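Drarkolport noise map out for comment until end of April

Residents in Drarkolport have until the end of April to comment on the town's new night-time noise map, the first since the freight loop opened. Copies at the library desk and the ferry office, or ask for one by post.

The map covers roughly 3,000 homes. Worst stretch is the Hlongwane Road end, where readings outside bedroom windows went over the night limit on 90 nights. Most of it lorries, some of it the chiller units behind the Fistus depot, which run till gone 4 in the morning.
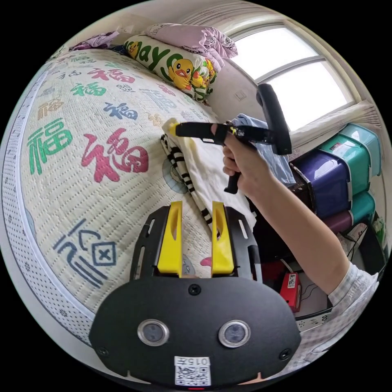
Aurora Guerreiro, who led the survey for Alteo, said people tend to write noise off as a nuisance and leave it there. "They'll ring up about a smell the same day. Noise they put up with for years, then they tell the doctor they're tired." Broken sleep is the main worry, she said, and children and shift workers get the worst of it.

Fistus says it is looking at quieter fans and a screen along the back wall. No date for either. The haulage firms were asked for comment but had not come back by 5pm.

Three options in the draft. A night weight limit on Hlongwane Road, a lower speed on the loop after 11pm, or help with the cost of better glazing for the homes in the top band. The glazing would be the slowest to arrive and teh weight limit the quickest, though it would push some lorries round by the school.

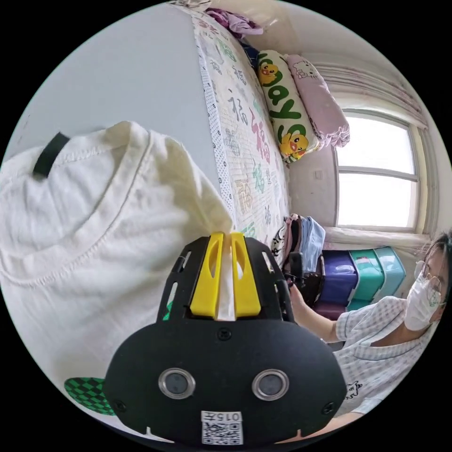
Can I comment if my street isn't on the map?
Anyone living in the town can send one in. Give your street and the hours you hear the noise, and say whether your windows were open or shut.

Forms go back to the library or the ferry office. Late ones wont be counted. A drop-in is planned at the ferry office from 6pm, date to be confirmed.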